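**Part-time tutor, evening bookkeeping and finance certificate – Lodcombe**

Posted July 29, 2024

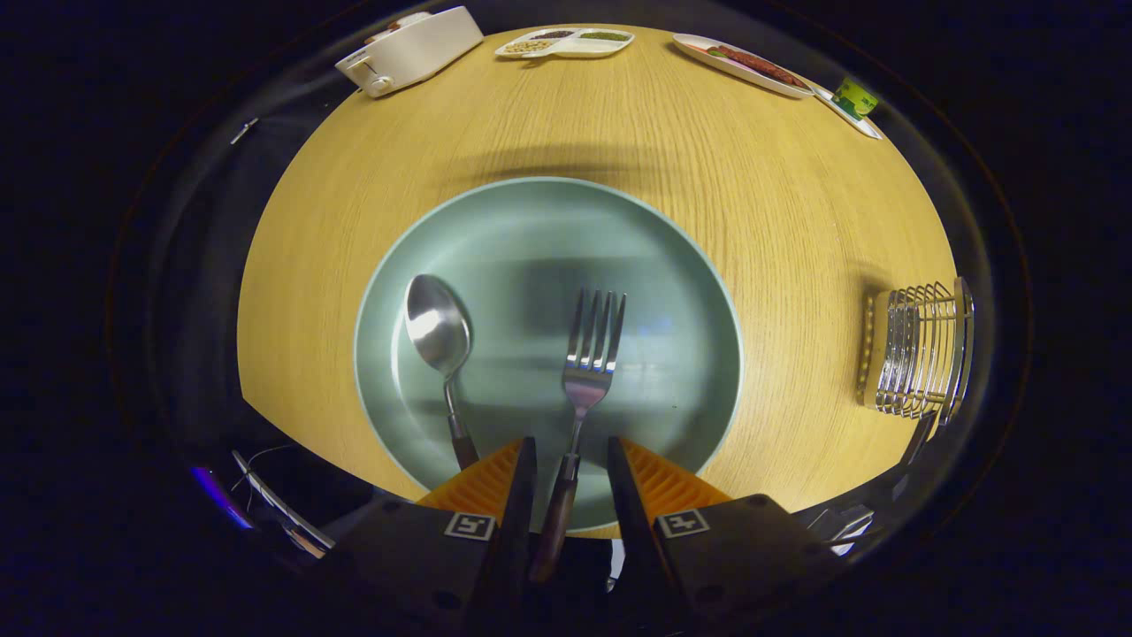
## The job

Lodcombe Adult Learning is looking for a tutor to teach the second half of our bookkeeping and finance certificate. The class meets two evenings a week, 6:30 to 8:30 p.m., at our Ibarra Street site. Colleen Lapointe teaches the first half and will hand over her notes and slides before you start.

You will cover bank reconciliation, payroll entries, year-end adjustments and a short unit on profit-sharing contracts and other interest-free finance. The last unit is new. If you have not taught it before, we will pay for four hours of preparation with Nazareno Zanetti, who wrote the course outline.

Most of our students work during the day, and several are studying in their second or third language. The course is graded on coursework and one written paper.

## What we need from you

- A degree or professional qualification in accounting or finance
- At least two years of teaching or training adults
- Working knowledge of spreadsheets (we use Zendau for ledgers – training is given)
- Marked work returned within eight days

Experience with Islamic finance is welcome but not required.

## Pay and terms

The post is paid by the hour on the college's part-time scale, with marking time paid separately. The contract runs to the end of May and may be renewed if enrollment allows. Parking is free after 5 p.m. – use the lot behind the building, as the front one is permit only.

## How to apply

Send a resume and a cover letter of no more than two pages to Halldóra Oddsson in the staffing office. Name two people who have seen you teach. Paper applications can be left at the front desk.

Shortlisted applicants will be asked to teach a 20-minute sample lesson on accruals to a small group of current students. Questions about the course content should go to Colleen Lapointe, and questions about pay to Justinas Sepp.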